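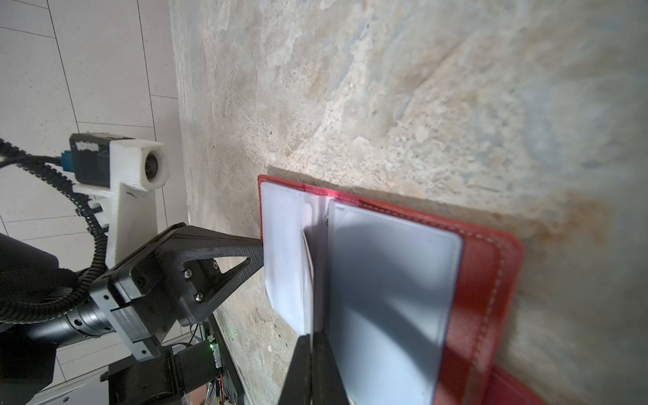
A black two-fingered gripper at the pages of a passport holder, seen from the wrist camera.

Print this article | E-mail this article

Home | News | Interviews | Hardware | Events | Archive

Turning pages by remote control

Oct 28, 2026

Comfort Addo has spent most of October teaching robot arms to handle paper. She leads the demonstration group at Sustari, where operators drive an arm by hand through a task and the recordings are used to train a control policy. The present task is a passport holder: open it, lift the pages, turn them, leave the cover flat.

"Paper is a poor thing to start on and we started on it anyway," she says. "A rigid part tells you where it is. A page bends as soon as you touch it, and then the shape you planned for has gone."

The operator sits at a leader arm, a lighter copy of the working arm with the same joint layout. Moving the leader moves the follower. Joint angles, finger opening and the camera streams are written to one log at 25 samples a second. The group has kept 738 demonstrations of the page task so far. Rejected runs are stored separately and are not used in training.

Addo is particular about what gets rejected. A slow run is kept. A run in which the operator corrects a bad grasp is also kept, provided the correction ends in a usable hold. What goes out is hesitation with no contact, where the fingers hover over the edge and the operator is plainly thinking.

"The model copies the hovering," she says. "We had a policy in the spring that would come down to the page and wait there. It had learned that from me."

Sotiris Kontogiannis, who looks after the hardware, puts more weight on the fingers. The present pair replaced a set with soft pads, which gripped well but hid the page edge from the wrist camera. A narrower tip gives the operator a better view and a smaller area of contact to work with.

"You bring the tip to the side of the stack and push a little, and the pages bow up," he says. "Then you can get under them. If you try to pinch straight down you take the lot, or you take none."

Neither of them claims much for single pages. Separating one sheet from a stack depends on friction, and the leader arm returns no force to the operator's hand. Operators judge contact by eye, from the bend in the paper. Kontogiannis has a force-reflecting leader on the bench, built round a Surkix drive, but the delay between the arms is still too long for it to be of use.

Asked whether guiding the working arm directly would be simpler, Addo says the group tried it for two weeks. Contact was easier to feel. The trouble was that the demonstrator's hands kept coming into the camera's view, and the policy was later asked to work from pictures with no hands in them.

New operators do 64 practice runs before anything they record is kept. Addo thinks this is too few for paper and more than enough for boxes. The next set of recordings will use holders with stiffer covers and a different work surface, with the camera left in its present position.

"I would like to change one thing at a time," she says. "The covers first, then the surface."

Print this article | E-mail this article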